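Two-arm cell: left wrist cable goes tight when the arms reach to the back of the table

Robots and Automation > Small cells > Cables and wiring

Posted by tamsin_w
12/08/2025

I look after a small two-arm cell at work. I didn't build it. The person who did moved to our Bandow site in April and left a folder of notes, most of which are about software. My job is the hardware, so bolts, cables, cleaning, and getting it going again when it stops.

The arms stand at the front of a white table and reach towards the back. Each has a gripper with a small bracket and module on top. A purple cable runs from the bracket back to the base, one cable per arm. They are tied at a few points with ordinary cable ties and left free between.

For most of the year we only handled small boxes near the middle of the table, and I had no trouble. We have now moved on to bigger things, mainly a child's hard suitcase, which the arms hold from both ends with the case lying flat. Since that change the left module drops out. It comes back if I put the arm in its rest position and restart, and then it can be fine for an hour or go again after two picks. The right one has never dropped out.

What I have done so far:

Swapped the left and right modules. The fault stayed on the left.
Reseated the connector at the module end and at the base end.
Cleaned both connectors with contact cleaner.
Checked the power supply with a meter while the arm was moving. It didn't dip.

So I think it is the cable, or how the cable is run. The left one seems to go tight over the wrist when the arm is stretched out, and there is a big loop lower down that doesn't seem to feed through to where it is needed. If I make the loop bigger it swings about and I worry about it catching on the case or getting under it.

My questions, I suppose, are how much slack people leave at the wrist, where they tie it, and whether I should replace the cable first or sort out the routing first. We have one spare cable from Rallow, same length as the fitted ones, and the next delivery is 30 days away, so I don't want to ruin it.

I have had the front cover panels off once to look at the bases. They are back on for the moment. The film is still on one of them, if anybody is wondering.

Case between the grippers, both cables as they are run now:

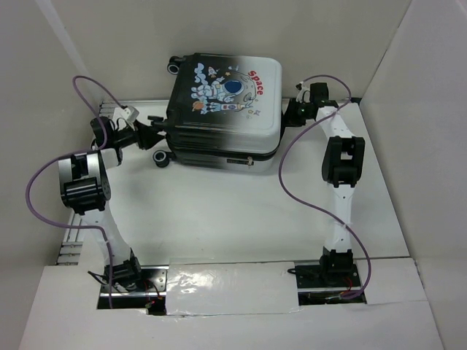 Replies (3)

Uliana Kushnir

Routing first, then the cable. If you fit the spare on the same route it will go the same way as the old one and you will have none left.

Your left cable goes up from the bracket, comes down across the wrist, and then goes out wide to the left before it gets back to the lower link. The slack is in that wide loop. None of it can get up to the wrist if there is a tie holding the cable between the two, and I would bet there is one. The right-hand cable has a bow in it too, out over the table next to the case. It works for you now but I would redo both together.

This is how I do it on ours. We have two arms facing a table in much the same way, and we had the same fault after we changed from tins to long trays.

Before you start

Park both arms with nothing in the grippers. Turn the power off at the cell and take the plug out, and support the arms before you do it if yours sag when the power goes. Take a photo of each base with your phone so you can put the small wires back where they were. You have thin red and black wires coming out by the left base, and a black cable lying across the plate on the right. Keep all of those clear of the purple cable while you work.

Find where it needs length

Cut off every tie between the gripper bracket and the base. Leave the cable plugged in at both ends. With the power off, move the arm by hand, slowly, to the furthest place it goes in your job. For you that is the end of the suitcase. Then bring it all the way back to rest. Watch the wrist and the elbow, because those are the two places where the cable wants to get longer and shorter. If your joints don't turn freely by hand with the power off, don't force them. Put the power back on and jog the arm at the lowest speed, with your hands outside, and get someone else to stand by the stop button.

Mark the cable with a bit of masking tape at each joint when the arm is at full reach. Those marks tell you the shortest length that will do. I add 30 mm at the wrist and a bit more than that at the elbow.

Tie it down

Work from the gripper back to the base. Put the first anchor on the gripper bracket itself, so that a pull on the cable pulls on the bracket and never on the connector. I would guess this is where your fault is. A connector that gets tugged at full reach will often behave exactly as you say, on and off, and a clean won't cure it.

Put the next anchor on the upper link, just past the wrist, with your slack between those two. After that, one at the top of the lower link, with the elbow slack between them, and one near the base. Use the hook-and-loop sort for now. Plastic ties can go on when you are happy, and even then leave them loose enough that you can turn the cable inside them with two fingers.

Whatever is left over goes at the base, in a flat coil, tied to something that doesn't move. There should be no spare cable hanging beside the link.

Check it

Power up and run at slow speed with nothing on the table. Then put the case in and do it again. Stop at full reach and feel the cable at the bracket, with the arms held in a stop. It should give when you press it. If it is hard like a string, you need more at the wrist.

After that I run 400 cycles before I trust it. We log dropouts by time, and if they bunch up at one point in the cycle then there is still a tight place.

If you still get dropouts with the cable slack everywhere, the cable has probably been damaged inside already, usually where it bends most. Fit the spare then, on the new route.

macapagal_bench

Could be the cable. We had one go on our Maveck cell. Changed it, fine since. I would just change it.

Also check the gripper screws while you are there, ours were loose.

old_fitter

Agree with Uliana on nearly everything. Two things to add.

The arms are both holding the same object. If the left one stops and the right one carries on, the case gets pushed along and the left wrist takes it. Check what your program does when the left module drops out. Ours used to stop one arm only, and it bent a finger. Both arms should stop together. That is one for whoever does your software, but it is worth asking before you run hundreds of cycles.

Second, bolts. Bigger objects mean the arms work further out, and the bases feel it. Put a paint mark across each base plate bolt and look at the marks once a week. If one has moved, do them all up again to the figure in your folder, if it has one. A base that rocks a little will change your reach, and then your cable lengths are out again.

I would also wipe the table down. Grit under a case gets dragged about, and it ends up in the grippers sooner or later.

tamsin_w (original poster)

Thank you all. There was a plastic tie just below the left wrist, pulled up hard, so Uliana was right about that. There was no anchor on the bracket at all. I have put one on each side and moved the slack up. I have done 5 slow runs with the case so far and had no dropouts, but that is too few to say much. The spare is still in its bag.

I asked about the stop. It does only stop one arm. That is being changed before I do the long run, so it may be a while before I can report back.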